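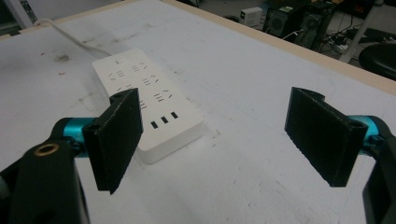
Rustunport, August

Household Electricity, handout 4: Load on one outlet

Please read before Friday. Lyle Okafor will take the exercise group, I will take the lecture.

Last week we calculated the power of single devices. Now we add them. When devices are connected in parallel, each gets the full voltage, and the currents are summed in the supply cable.

Task 1. A lamp takes 34 W, a monitor 252 W and a small heater 791 W. Find the total power, then the current at 230 V.
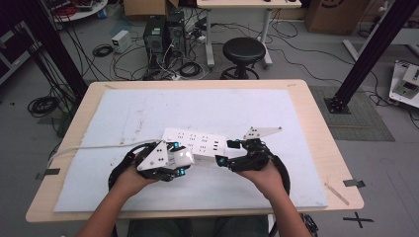
Fig. 2. White power strip with its cable.

Task 2. Repeat the calculation for 120 V. Which current is larger, and what does it mean for the thickness of the wire?

Write the units in every line. Answers go to the box by my door.

T. Partanen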